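Riststead plate sale tops last year, leftovers go on the table again in the lobby

The Riststead Community Kitchen cleared $3957 from its secondhand dish sale, more than it has ever taken in one weekend. Doors opened at nine, line already down the steps. Most of the plain white dinner sets gone before lunch. Money goes toward the new dishwasher, the old one having quit in September.

Donations came from all over town, including a big load from the Lodell diner when it closed. Sorting took 2 evenings. "I thought we'd be done by supper the first night," said Tamunoemi Adeleke, who ran the pricing table. "We were not even thru the saucers."

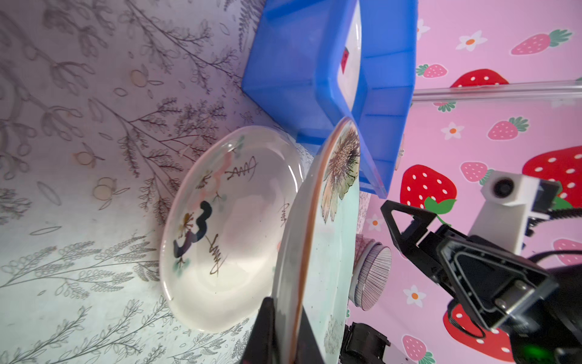 Hand-painted pieces sold slower than the plain stuff, which suprised the organizers. Anything with a flower on it was marked at $4 last year and went fast. This time the price was higher and people picked them up, turned them over, put them back. There are still some nice ones. A white plate with a dark navy squiggle down one side and little brown flower sprigs, for one, and a pale green one with an orange-brown rim and a big flower like a sunflower. Either would look fine on a wall. Singles only, no matching sets left in the painted group.

Rafail Tsolakis, who keeps the sale books, said 317 buyers came through, some 40 of them from Dhillon and farther out. The Clivetti brothers lent the folding tables and would like them back please, two are missing.

Unsold plates will be in the lobby through the end of October 2016, half price, pay at the front desk. Bring your own newspaper for wrapping, we are out. Bowls and mugs are being held for the spring sale. No more donations until then, the closet is full.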